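Does a search add-on help anyone find anything? Testing Cikgate on a Galia site

Project report, web systems module
September 28, 2021

1. Background

Bangera is a local information site for Lumville, with event listings, club pages, recipes, old newsletters and a great deal of material that has been moved from one system to the next without being read. It runs on the Galia content management system. At the time of our copy it held 3263 pages.

Galia comes with a built-in search. It looks for the typed word in the title and body of each page and lists the matches by date, newest first. The editors say visitors complain about it. They were considering Cikgate, a paid add-on which promises "relevant results from day one" and needs, according to its own web page, no setting up. I was asked to install it on a test copy and say whether it was worth having.

I should admit that I went in doubting the promise. I have tried to keep the doubt out of the scoring, and section 4 explains how.

2. Installation

The test site was a full copy of Bangera, restored from a backup on a separate server. I would not try any of the following on a live site.

The install itself was quick. You upload the package through the Galia extension screen, switch it on and press the button marked Build index. The progress bar reached the end and a green message said the index was complete.

It was not complete. A search for a page I had open in the next tab returned nothing. After an afternoon of looking in the wrong places (permissions, mostly) I found a setting on the third tab of the advanced screen called Batch ceiling, which was set to 2000. Cikgate stops when it reaches that number of pages and reports success. The remaining pages are left out with no warning, either on screen or in the log. The manual does mention the setting, in a chapter on saving memory.

I raised the ceiling and built the index again. It then matched the page count in Galia. My first set of results had to be thrown away, and I wonder how many sites are running with a half-built index and a green message.

Two smaller faults came up during the build. Pages marked as drafts were indexed along with the published ones, so their titles appeared in the results even though the links led to an error. There is a box to prevent this and it is unticked by default. The other was that file attachments were read only if their names contained no spaces. Most of the old newsletters have spaces in their names.

3. Choosing the searches

Galia keeps a list of what visitors type in the search box. I took the list for April and removed repeats, single letters and anything that looked like a machine trying its luck. That left 218 different searches.

A good many were misspelt. Several were whole questions. Some were for things Bangera has never had, such as train times, and no search engine can be blamed for those. I left them in all the same, as a good search ought to say plainly that it has found nothing. Cikgate prefers to offer a near match. Someone asking for train times was given a page on training for the choir.

One month is a short period and I do not claim it stands for the whole year. Nothing seasonal, like the summer fair, will be fairly represented in it.

4. Scoring

For each search I wrote down the page I thought the visitor wanted before running it in either system. If the page appeared among the first 8 results, the search passed. If it appeared lower or not at all, it failed. Where I could not guess what was wanted, I marked the search as unclear and kept it out of the comparison.

The weak point is obvious: I did the guessing. A second marker would have been better, and I did not have one. Writing the target down first at least stopped me from deciding afterwards that whatever came up would do.

Both systems were tested on the same copy with the same pages. The home page search box was used each time, and I worked in a private window so that earlier clicks could not change the order.

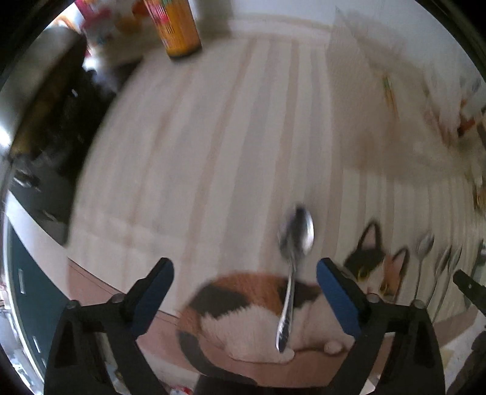
Figure 1. Spoon on a striped tablecloth, across the printed cat.

5. Results

Cikgate passed more searches than the built-in search did. Nearly all of the gain came from misspelt words, which the built-in search cannot handle at all. Type one wrong letter into Galia and you get an empty page.

With correctly spelt single words I could find very little between them. In a few cases Cikgate was worse, because it gives heavy weight to words in page titles, and Bangera has a lot of pages with titles such as "News" and "More news". The built-in search put the latest one first, and for news that is what most people want.

Whole questions went badly in both. The sales page says Cikgate understands natural questions. As far as I could tell, it drops the short words and searches for the rest. "When is the library open" brought up an open day at the allotments, with the library's own page well down the list. That page calls its opening times "hours of service", and no add-on is going to fix the wording for the editors.

Speed is a large part of the advertising. I did not notice any difference in use, and I stopped trying to measure it when it became clear that the test server was slower than the live one.

6. What I would do instead, at least first

Before paying for anything, the editors could rename the pages that are all called "News", and put the words visitors type into the pages they are looking for. The April list shows which words those are. It has been sitting in the Galia admin area all along, and the editors told me they had never opened it.

After that I would run the same searches again. If misspellings are still the main cause of failure, Cikgate may be worth its fee for that one feature. There is also a free spelling extension for Galia, which I did not have time to test and so cannot recommend.

If Cikgate is bought anyway, these settings need changing before the first build:

Batch ceiling: set higher than the number of pages on the site
Exclude drafts: tick
Near matches: off, or limited to one wrong letter
Title weight: lower than the default

Compare the page count in the index with the one in Galia after every rebuild. An update to the add-on put the batch ceiling back to its default on my test copy, again with a green message.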